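About us

Clurkidum is a small school for people who want to feel at home in a kitchen, whatever their age and however little they've cooked before. We teach the everyday end of things: peeling, pouring, plating, wiping down, knowing where the peeler lives. We love this stuff, and we've been lucky enough to find plenty of other people who love it too (or who come round to it by the second week!).

Rhea Sebastian started the school with one long white table and a borrowed cupboard of plates. These days there are six of us on the teaching side and 108 learners on the books, in groups that never go above 20. Aurelia Imhof runs the beginners' course, Gerardo Tan does baking, and Farah Osman looks after the sessions for people coming back to cooking after an illness or a long gap. Danilo Saludo keeps the store cupboards and the timetable, and if you ring us it will most likely be Danilo who picks up.

Our rooms are on the first floor of the old Druvwood building in Ustby, with a lift from the side entrance. Bring an apron and flat shoes. We have everything else, including left-handed knives.

The course people ask about most is Table First. You begin with ordinary things on a plain table and learn to set them out so that you can reach them, see them and put them away again: a plate, a bottle or two, a peeler, something to drink, something from the bakery. It sounds tiny and it makes such a difference once you're cooking for real. Gerardo is very keen that the bun goes on the plate before anybody pours anything, and after years of sticky tabletops we've all come round to his way of thinking.

After that you can go on to Soups and Stews, Bread for Beginners or the Yáñez evenings, named after the family who gave us our first oven. New groups start in February and there are still places on all of them except bread.

Plate, peeler and red drink carton, all on the white table: 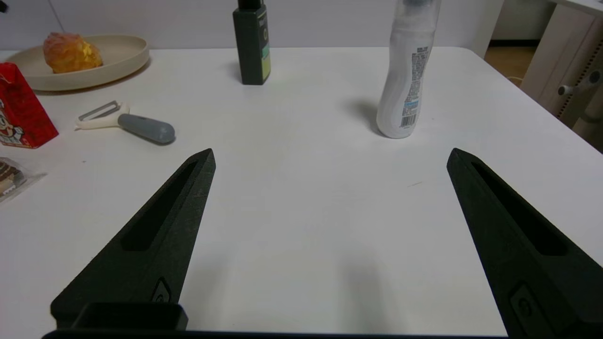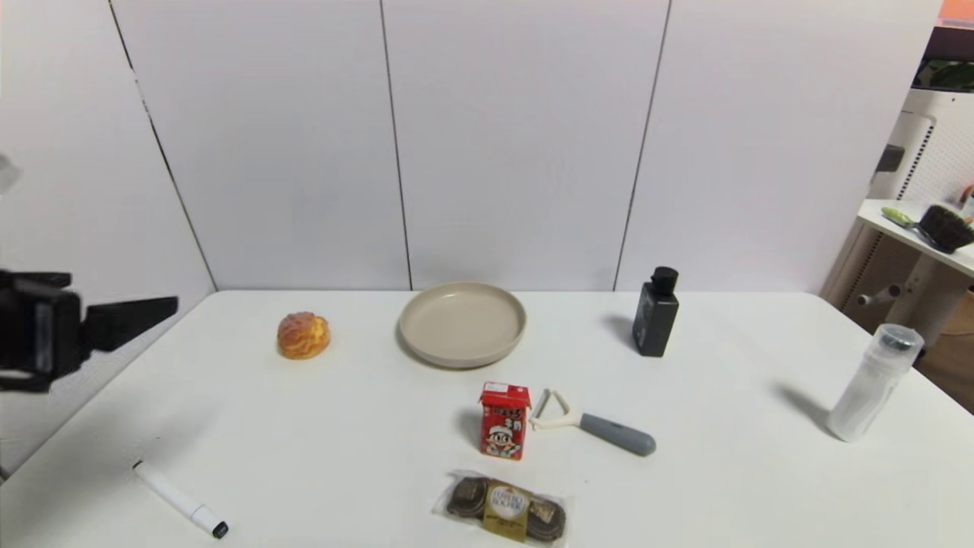
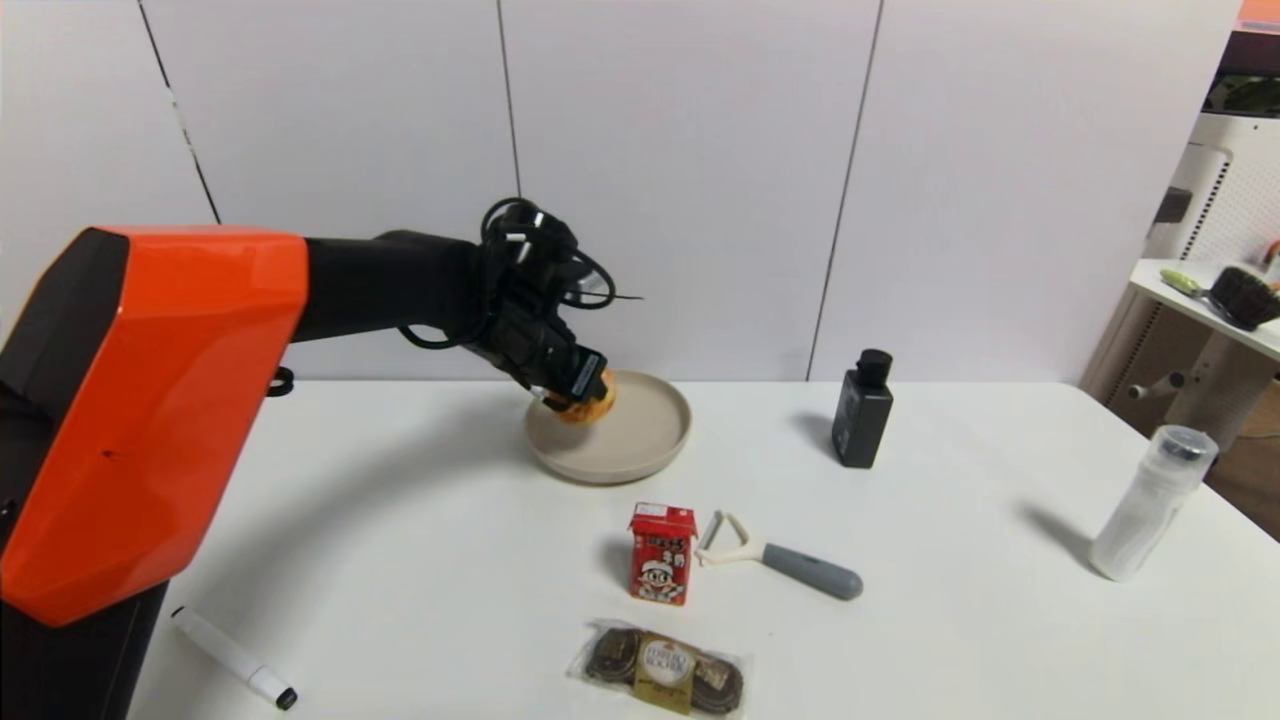
Do I need to be able to peel and chop before I join?

Most of our beginners can't when they arrive. Aurelia spends the whole first session on the peeler, starting with carrots, and you won't pick up a knife until the second.

Last updated: January 14, 2026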